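Medeiros opens covered walkway beside its Nitholm building

NITHOLM — Medeiros is pleased to announce that the covered walkway along its building in Nitholm is now open to the public. The path connects the Tokport road with the market square, and people on foot can use it every day of the week, from early morning until the last bus.

The walkway is 71 meters long. Before the works, this side of the building was a strip of gravel where water collected after each strong rain. Many customers preferred to go all the way around by the main street, with shopping bags and with children, and they told us about it many times. In a survey made by the company last November, 257 persons answered, and the most frequent wish was a flat path with shade.

The design was prepared by the Tuladik studio, which has already worked with Medeiros on the renewal of the Tokport shop. The studio proposed a canopy of evenly spaced slats, carried between darker beams on the two sides. Under it the path is paved in one smooth grey surface, without painted lines. The total area of the paving, together with the small yard at the market end, is 1267 square meters.
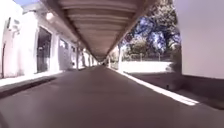 The covered walkway in Nitholm, with the white building on the left.

The white wall of the building was kept as it was. The doorways that face the path were also kept, and the units behind them will be offered for rent to small businesses from the town. Medeiros has already received requests from a shoe repair shop and from a seller of tea and spices. Conditions for the rent can be asked at the office in Tokport, where a plan of the units is available.

“We wanted a place where a person can walk slowly and also arrive on time,” the company said in its statement. “It is a simple work, but for the people who pass every day it makes a difference. We thank the neighbors for their patience during the months of noise.”

Some 2460 people live in the streets nearest to the walkway, and for many of them it will be the shortest way to the bus stop. Bicycles must be pushed by hand under the canopy. Deliveries to the units will be permitted only before eight in the morning, and vehicles may not enter the path itself.

A small opening event will take place on Thursday at 5 p.m. at the market end. There will be coffee, lemonade and music by the Nitholm school band. No registration is necessary. In case of storm the music will move inside the market hall — the coffee also.

For questions about the walkway or the units, please contact the Medeiros press office in Tokport.

Share this release: 14 shares

Comments (3)

gravelroad
Good that the puddles are gone. Will there be a bench? My mother needs to sit halfway.

T. from Nitholm
Please think also about the crossing on the Tokport road. Cars come fast there.

marketday
The shoe repair would be very welcome!! The last one closed years ago.

Recent releases
Tokport shop returns to normal opening hours
Medeiros and Tuladik to renew the Nitholm yard gate
Changes to parking behind the market hall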